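4.3 Opening-week reservations and the problem of early praise

The claim that a restaurant's first reviews predict its later standing is repeated often in the trade press, and we were not able to find much behind it. Most of the support comes from ratings posted in the first month, when the room is half full of friends, investors and people who were let in early. We do not think these diners lie. We think they are eating a different dinner from the one the public gets.

To look at this more closely, we followed 44 newly opened dining rooms in Marnwood and Hasodbridge, beginning in September. Of these, 40 stayed open long enough to be used in the comparison. Each had held at least one preview night before its official opening. Ratings were taken from Tellow, a local booking service that marks a table as "preview" or "regular" at the time of seating. We had doubts about this mark from the start. Hosts apply it by hand, and in 10 of the rooms the label was still being used well after the doors had opened to everyone. Those entries were moved to the regular group, which some readers may find too generous to the restaurants.

Preview diners gave higher scores for service and for pacing. On food the gap was small, and in the Hasodbridge rooms it all but went away once set menus were taken out. That should give pause to anyone who reads a glowing preview as news about the cooking. A kitchen that serves one fixed menu to a short list of guests has fewer ways to go wrong, and a guest who has paid a reduced price, or nothing, has fewer reasons to complain about a cold side dish.

The case of Navarro is often raised against this view. It drew warm notices at its previews and kept them. But Navarro ran its previews at full price, with the full menu, and took walk-ins on 2 of those nights. We would call that an opening under another name, and its record tells us little about previews of the usual kind. Nor can we rule out plain luck in a sample this size.

We also asked each owner which back-of-house costs had grown between preview and regular service. The answers were uneven and hard to compare. Linen came up more than we expected - several rooms had sent napkins and aprons out during previews and later brought the work in-house. Whether this had any bearing on what guests noticed at the table is doubtful. No diner comment in our set mentions it, and we leave it out of the model. 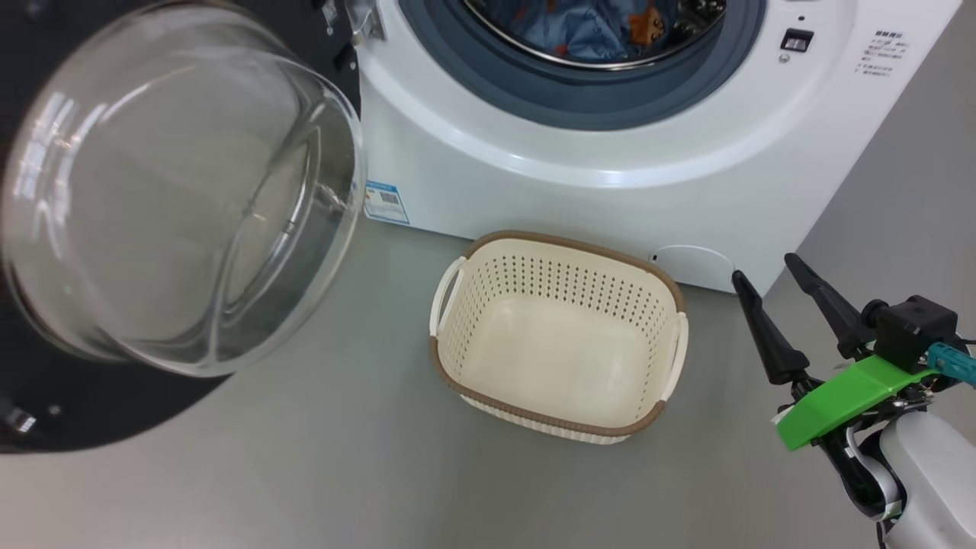
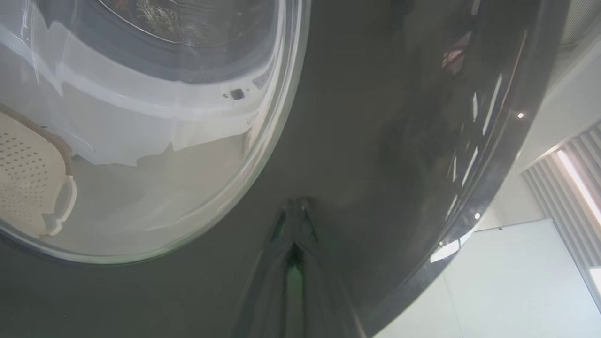
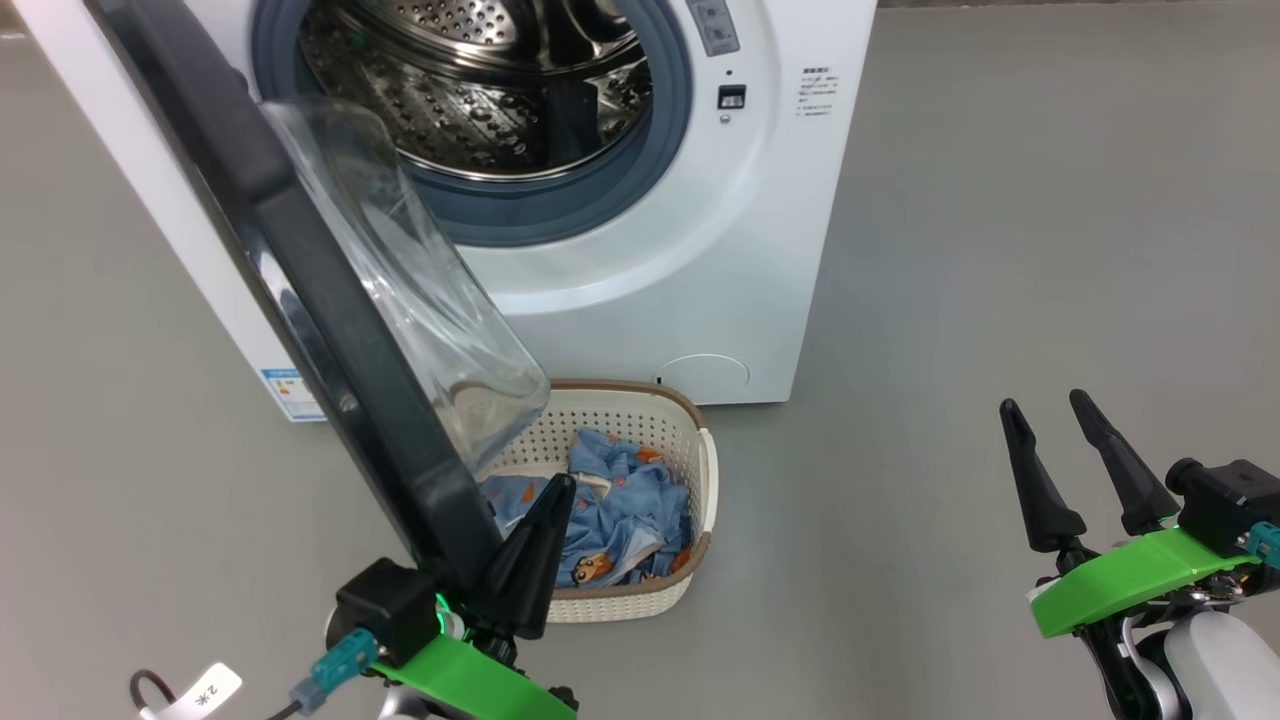
Figure 3. Front-loading washing machine, three views of the door and drum opening.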